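July | By Flynn Sheehan

The Kitchen That Makes Its Own Homework

At Watulum, a small automation firm, the practice kitchen exists only in software. Operators steer a simulated two-armed robot through household jobs, and each run is saved as an example for a learning system called Skekik. The team wants 1,000 good runs before training starts.

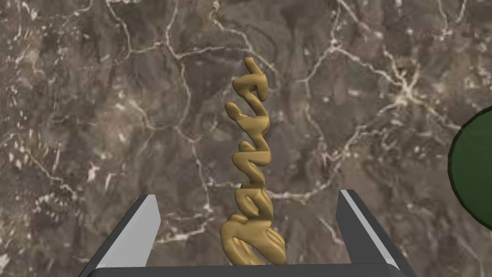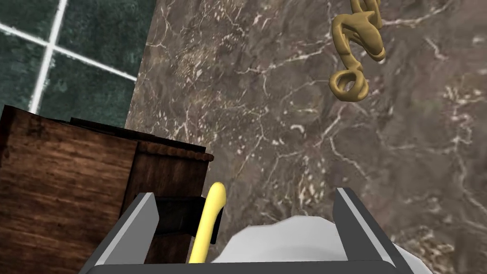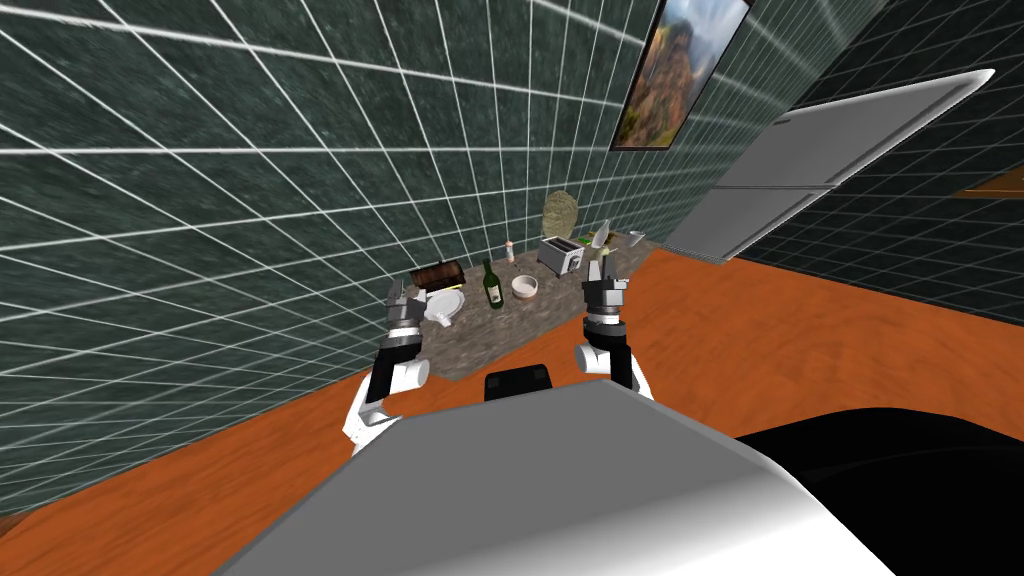
Green tile and a marble-look counter in the simulator. The third view takes in both arms and the table; the fourth is a close look at the gold piece between the fingers.

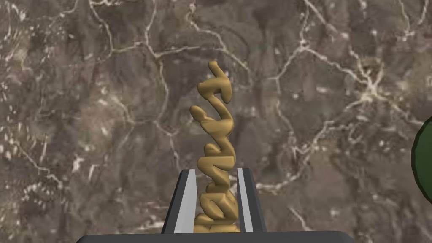
Why collect examples from people when the robot could practice by itself?

A system left to try things at random can spend days without picking anything up. Human runs give it a starting point, and practice can build on that later.

Omolara Edet leads the collection work. Her operators have recorded 1,414 runs so far and kept 370. The rest were dropped for long pauses, bad file timing or a grasp that a reviewer didn't like.

"We used to keep everything," Edet said. "The system learned to hesitate the way we do."

Odd shapes take the most time. A plain box can be gripped almost anywhere along its sides, but a looping form has to be approached from an angle that suits it. Ekene Omoregie, who reviews the recordings, asks operators to vary that angle from run to run.

New operators get 12 warm-up runs that are never saved. Moving to a physical kitchen is planned, though Edet wouldn't give a month.

Related
Rondex Opens Its Grasping Library
Yareli Medrano on Teaching Machines to Fold
What Ogbonna Learned From Bad Data

Contact the editors | Copyright Ogbonna Review | Back to top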